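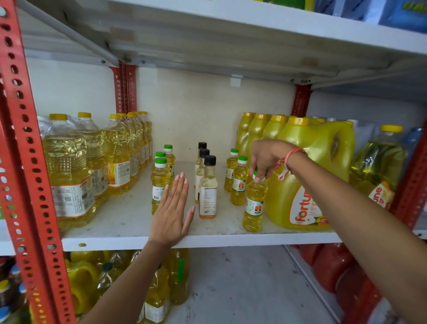 Section 4. Teaching a shelf task by hand

Ronolier learns shelf work by watching a person do it. You wear the head unit, you tidy the shelf, and the Tomora box stores everything your hands did, including the parts you would rather it hadn't. Read this section through once before recording. The unit will not wait for you to find your place.

Before you start

Pair the head unit with the Tomora box (Section 2). Code 111 on the display means ready. Code 114 means the head unit thinks it is upside down. Take it off, put it back on, and don't argue.

Pick one shelf and one kind of job. "Straighten the small bottles" is a job. "Sort out the grocery aisle" is a career.

4.1 Recording a demonstration

1. Stand square to the shelf, at arm's length.

2. Hold both hands up in view until you hear two beeps.

3. Say the task name out loud. Use the same name every time. Ronolier treats "tidy oil" and "oil tidy" as two separate skills and will be mediocre at both.

4. Do the task at a normal pace. Slow motion teaches slow motion.

5. Lower both hands to end the take.

Record 40 takes per shelf. Stop for a rest after 20. Tired people start shoving things, and Ronolier is a very good student of shoving.

NOTE: A dropped bottle does not spoil the session, only the take. Say "scrap" and begin again. Other words are also recorded.
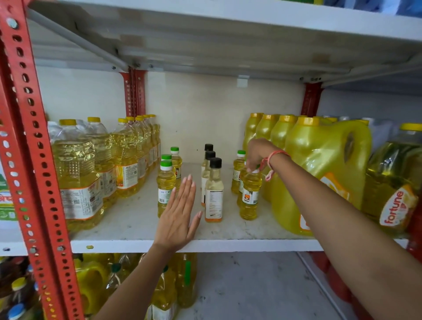
4.2 Using your second hand

Most first-time demonstrators forget they have two hands and leave one hanging at their side. Ronolier copies this faithfully, with one arm dangling like a coat sleeve. Give the spare hand a job. When you reach toward the rear for a small bottle, hold the other hand flat and upright near the shelf edge, like a barrier, and take the bottle by the neck. The policy then learns guarding and gripping together. Keep the guard hand still while the other one works; if both move at once, the trainer may decide that waving is part of the task.

6. Set the guard hand first, then reach.

7. Grip small bottles at the cap or neck. Large jugs with molded handles are a separate skill (Section 5).

8. Let go fully before you pull back.

CAUTION: Do not reach across your own guard hand. The Feka hand tracker will swap left for right, and playback will be educational.

4.3 Checking your takes

Play back the first three takes before recording the rest. Look for hands leaving the view and for long pauses where you were obviously thinking about lunch. Delete those. Takes marked amber may still be usable; send them to Yulan Xu on the Shirazi support desk with the task name and shelf number. Please do not send all of them.

Leave the Tomora box switched on until the upload light goes out.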